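Kitchen safety check - shared house, Lonstead
Month: August
Checked by: Kausar Pirzada
Copy to: Chih-ming Tsai, Montserrat Montoya

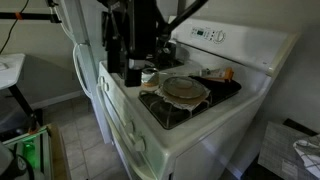
I did the kitchen before the other rooms, as Montserrat asked me. Result is written first, then my comment.

1. Cooktop free of paper, cloth and plastic
NOT OK. A paper towel was on the burner grate with a dish on top of it, and a tube was lying on the tray. Please remove before anybody lights the gas. Paper must never stay on a grate, also not for a short time.

2. Jars and food kept away from burners
NOT OK. One small glass jar with a metal lid stands at the left of the grate. It should go in the cupboard.

3. Pots stable on the burners
OK. The dark pot at the back sits well. I tried it with my hand.

4. Grates in place, not broken
OK. The surface of the cooktop has some scuffs, but this is only from use.

5. Control knobs turn and stop at off
OK, but one knob is a little stiff. I will look again at the next check.

6. Display readable
OK. It is faint. I had to come close to read it.

7. Oven door closes fully
OK. No gap when I pulled a sheet of paper along the seal.

8. Gas hose and valve
OK. Soap water test, no bubbles after 2 minutes. The hose is from Jallanon and has no cracks.

9. Free space in front of the stove
OK. I measured about 300 cm to the opposite wall.

10. Fire blanket
NOT OK. It hangs behind the door and you cannot reach it quickly - please move it to the hook near the window. Chih-ming has the screws.

11. Smoke alarm
OK. Test button pressed for 10 seconds, loud in all rooms.

To do: points 1 and 2 today, point 10 before the end of the month.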